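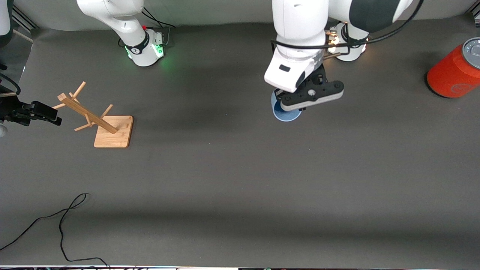

Talk notes, Jun 9, 2020. What lives on the table

Right, hello everyone, can you hear me at the back? (Wait for nods. Water's on the left, don't knock it over again.)

I want to talk about tables. Kitchen tables mostly, and the small stuff that ends up on them: cups, dishes, stands, the odd bit of metal you can't place but daren't throw out. I started keeping a notebook on ours in January and I've got a bit carried away, as you'll see!

First bit, surfaces. I used to have a shiny white top and I couldn't see a thing on it by lamplight. Then I went over to a matt dark grey and suddenly I could find my cup. A plain blue one on dark grey is lovely, you spot it from the doorway. Ask who has a patterned tablecloth. Ask who has lost a teaspoon on it. (Pause, let them own up.)

Second bit, where a cup goes. Mine used to sit right by the edge, and I lost 11 of them before I learnt. Now it goes near the middle, with clear space all round so there's room for a hand to come in from any side. If you've got a wooden stand, give it a spot and leave it there. I moved mine every week for a while and drove the whole house mad.

Tell the Sasaki story here, but keep it short. I bought the Sasaki bowls, 285 grams each, and then the Cilari ones at 235, thinking fifty grams was neither here nor there. Well, you try lifting either of them by the rim when you're half asleep! The light ones skid. The heavy ones stay put but your wrist knows about it by Friday. Pass both round. Start at the front row this time, last time they never reached the back.

Third bit, putting away. Dishes first, then stands, then wipe. I do it in that order and my sister does it in the other and we've stopped discussing it.

If there's time: the Romov catalogue, all 2,308 items, and not one plain saucer. Skip if we're running late.

Questions. Someone will ask about coasters. I'm for them.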